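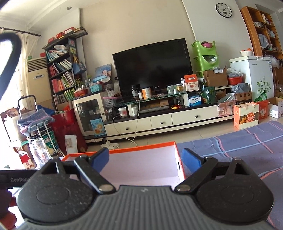 Irkport, June

Spent the morning on the front room. I'd been putting it off since we got back, and the floor had started collecting things. I began with the shelf under the television and got no further than the coiled cable, the yellow and orange one, which fits nothing I own. I put it back. The medicine bottle can stay up in front of the television, where I'll see it and remember.

The books I left alone. I want to go through them shelf by shelf, and I'm not ready to part with any – certainly not the ones from the Ní Bhriain sale, which cost me 200 for the lot and took two trips to carry home.

Folded the cloths and put them on the trolley. They need to go to the bedroom cupboard, but the cupboard needs doing first. Wrote that down. The list has nine things on it now and I've crossed off two.

The plaid cloth is on the table again. I like it better than the plain one, and it doesn't show marks. Had the tangerines and tomatoes out on it along with the orange box. I'm thinking of sending fruit over to Dravgate in the box, if it will hold the weight. Tomatoes on top, or in a bag of their own. 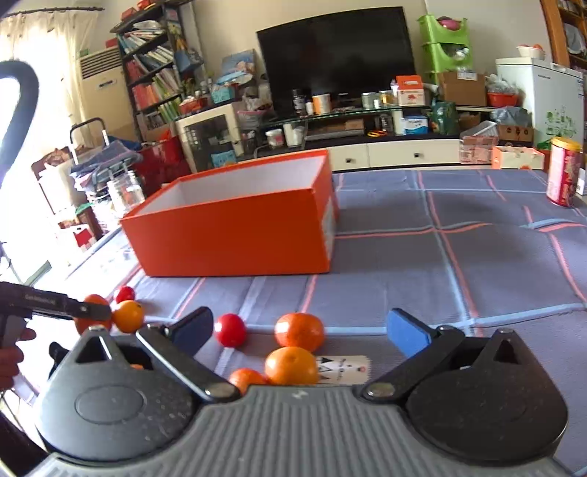

Kathleen Ó Riain said on the phone that tomatoes should never travel with citrus, that hers went soft in a day when she tried it, and that I'd do better to make soup of them and send the tangerines alone. She may be right. I said I'd think about it.

Soup tonight, then, if there's an onion. Tomorrow the bedroom cupboard, and find out when the post office shuts. Bed at 9.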